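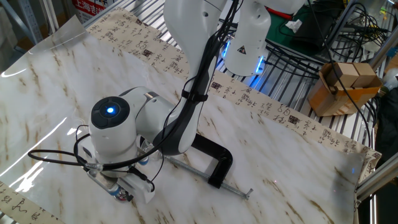 Clisero folding clothes airer, model 604. Holds 35 socks, or one duvet cover and your full attention.

Folds flat in two movements - three if you count swearing.
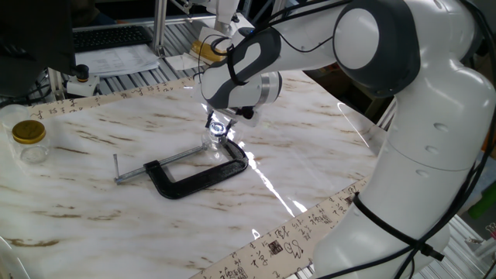
Care

Wipe the rails with a damp cloth. Keep it off the radiator, however tempting in May. 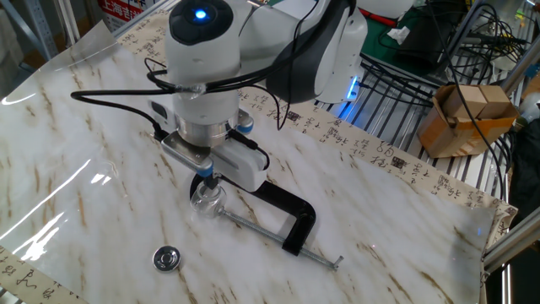 Haddadin Home Laundry Department

Spare feet come in pairs. People lose one and resent buying two.

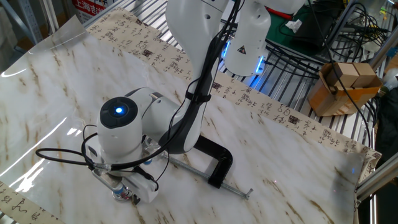 One customer in Sarkunden writes that hers squeaks on the left, and could we send a hinge. Hinges are back in stock.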